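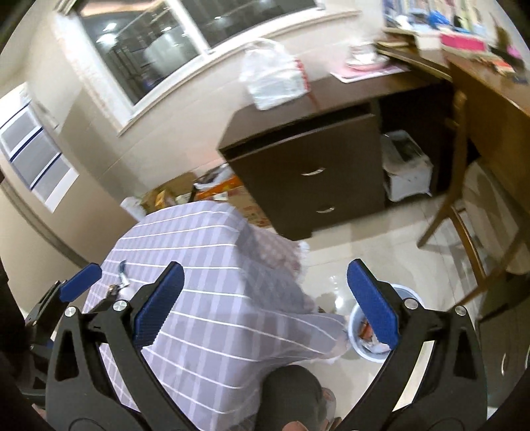

I'm going to say something unpopular about January. Stop clearing out. Put the bin bags down.

6 January 2018 and I've already had the emails. New year, new shelves. Less stuff, more life. Every magazine in the dentist's had somebody in a white jumper holding one mug. One mug! What happens when a friend comes round?

My problem isn't with tidiness. I like a clear sink. My problem is with the idea that getting rid is a virtue all by itself, and that whoever fills the most bags has had the best week. We've been sold it like a diet. Same words too. Purge, detox, lighter. And like a diet you're back at it again twelve months on, which ought to tell us something about how well it works.

Last September I did a proper one. Read the book, made the piles, took the lot down to the charity shop in 4 trips. Felt marvellous until the evening. By Christmas I'd bought back a cake tin, a bicycle pump, a hot water bottle and a potato masher. 48 pounds all in, and the new masher is worse. The old one was my aunt's. It had a bent handle and I knew just how to hold it.

So that's me out of pocket for having been good.

And where does it go, all of it? Charity shops are full. Ours had a sign up asking people to stop for a bit. Some gets sold, some gets shipped, plenty gets thrown away by somebody who isn't you, out of sight, and you still get to feel clean. It's a way of paying someone else to feel bad. Or not even paying.

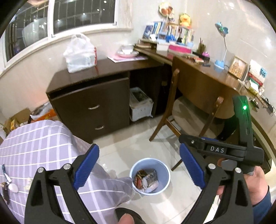

Kamrul Patwary read a draft of this and wrote back that I was letting hoarders off the hook, that he had spent 5 weekends emptying his late father's garage and would not wish it on anyone, and that keeping things "just in case" only means leaving the job to your children.

Fair. I've thought about that one a lot. He's right that there's a point where it stops being thrift and turns into a burden, and I don't know exactly where the point is. Somewhere after the second broken kettle. But a garage like that isn't caused by people hanging on to a good masher. It's caused by buying and buying and never looking at what you've got. The January lot do exactly the same, they just have a faster way out the back door.

Which is the bit the books skip. They spend 200 pages on what leaves the house and a paragraph on what comes in. The shops love it. Of course they do, an empty cupboard is a customer. I walked past one last week with storage boxes piled up in the window, half price, to help you own less. Boxes!

What I'd like instead is dull. Buy slower. Mend the thing if you can, or ask somebody who can. Lend stuff out, my neighbours and I have one decent ladder between four houses and it's never once been a problem, apart from the gutters week. Keep the ugly lamp if it works. If something really has to go then give it to a person, one you know, who said yes before you turned up with it.

And leave the drawer alone. You know which drawer. String, candles, the wrong batteries, a key to somthing. Mine got me through a power cut in the autumn and I'm not apologising for it to anyone in a white jumper.

If anyone sees a masher with a bent handle in a charity shop, wooden grip, a bit scorched on one side, I'll pay double what they're asking.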